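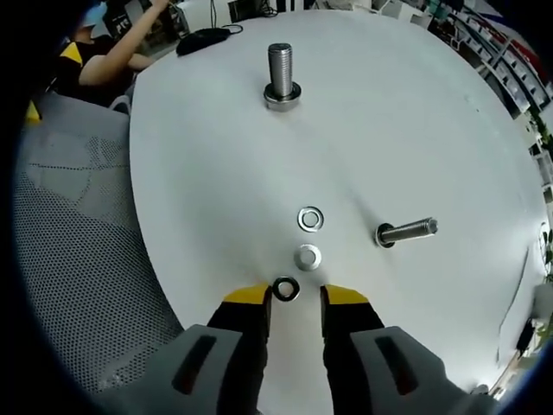 Change the fingertips before you touch anything else, was what Ghizlane Ouazzani told me when I complained that Milow kept dropping washers. (Milow is the gripper. Yes, we name them, the other one is Anton.) I'd already spent a whole evening fiddling with the closing force, of course! So on went new yellow tips, 4 screws, then the zero reset with the fingers held open, and back to bolts and washers on the white table. The thin flat washer is still the mean one. I've got it down for 30 more tries tomorrow, and if it slips again I'm lowering the speed from 300 and blaming Cai.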